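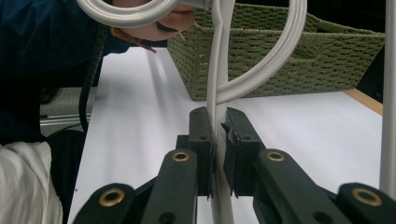

So the rematch is on! Szu-yu Lai and Afiq Mangundap are going to fight again in March, this time over the full 12 rounds, and I have been grinning since I read it on my phone at six in the morning.

If you missed the first one, go and find it. It was an eight-rounder at the Votcombe, third on the bill, and half the seats were still empty when they walked out. Lai spent three rounds circling to her left and popping the jab, and I had her miles ahead. Then Mangundap started stepping inside and ripping to the body, and wow, what a change. The judges had it a draw. I had Lai up by a point, my brother had Mangundap by 3, and we argued about it all the way to the parking lot (and then in the car, and then over pancakes).

What I love about this matchup is how badly their styles get along. Lai wants space. She's 24, she has those long arms, and she really can punch going backward. Mangundap doesn't seem to mind getting hit on the way in, which scares me a little over a longer distance, but her engine is unbelievable. She threw 96 punches in the last round! I counted them on the replay, twice, because I didn't believe it the first time.

Chang's gym has moved Lai's camp up to Zornano for the altitude, so they clearly think stamina was the problem. I'm not so sure – I thought she just stopped using the right hand after the fifth. If she brings back that short right uppercut, Mangundap can't keep walking in with her head down.

Sireck is promoting, and tickets start at 20 dollars for the upper level. I already have mine, section C, right by the stairs. My pick is Lai on points, close and noisy. My brother has gone with Mangundap in the tenth, and the loser buys the pancakes.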